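How we decided to buy the second arm

When I was asked to prepare the equipment plan for our group, I believed it would take me one afternoon. It took me until October. I write this down for other small groups who must do the same thing with little money, and also for myself, as I will have to do it again next year.

We started with one arm. It was good enough for picking things up and putting them down, and for a long time our list of tasks was made of such things. Then we began to look at kitchen work, and the list changed. A pot has a handle on each side. A lid has to be held somewhere while the other hand is busy. I wrote on the whiteboard all the tasks which we had postponed, and nearly every one of them wanted two hands.

The first quotation came from Cordier. It was very complete, with a cabinet, a training course and a service contract for three years. I must say that their salesman was patient with my questions. But the sum was more than our whole budget for the year, and I could not find a way to make it smaller, as they do not sell the parts separately. The second came from Prendari, who sell the arm alone and let you build the rest. This is what we chose in the end.

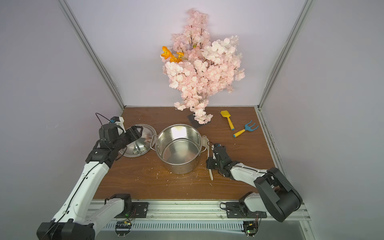 By Bok-nam Kong
Filed under: Workshop, Money matters

The arms are the part of the budget that everyone discusses, so let me speak of the other parts. The aluminium profile for the enclosure and the mounting rail came from Truston. I ordered it cut to length, and I recommend this, even if you have a saw. The cutting added 148 pounds to the bill. My colleagues found this expensive until they remembered how we had built the first frame, with corners that did not meet.

For the walls I had put nothing at all in my plan. I thought we would use what was lying in the store room. In the end we bought panels in a pale grey with a little lavender in it, and this was one more invoice that I had to explain. Please put the walls in your plan.

The objects are another line that I had estimated badly. I had written 30 pounds for "household items". A steel stockpot with its lid is not cheap if you want one that stands flat, and after that came the children's garden tools, the artificial cherry blossoms and many other small things. The blossoms are quite big – they go up nearly to the top of the back wall when they lean there – and I did not think about where we would store them. Now I keep 600 pounds for objects for the whole year, and I ask people to write what they buy in the shared list.

Then there is the time for delivery. Prendari promised the arm in 24 working days, and it was a little late, but the black mounting plates arrived much later than the arm. For that period we had an expensive machine in a box. If I did it again, I would order the plates and the rail first and the arm last.

Some costs are still open. The small crumbs on the table after a session are more annoying than I expected, and I would like to buy a proper vacuum cleaner for the room. We also need spare gripper fingers. My supervisor would prefer to wait with the fingers until something breaks. I would prefer to have them in the drawer, and we have not yet agreed.

There is a used equipment sale at Onudthorpe in the spring, where a university workshop is closing. I have heard that they will sell benches and power supplies. I do not want a used arm, because I cannot judge how it was treated, but for a bench I am not so strict. If some reader has bought there before, please write to me and tell me whether they accept a purchase order or only a bank card.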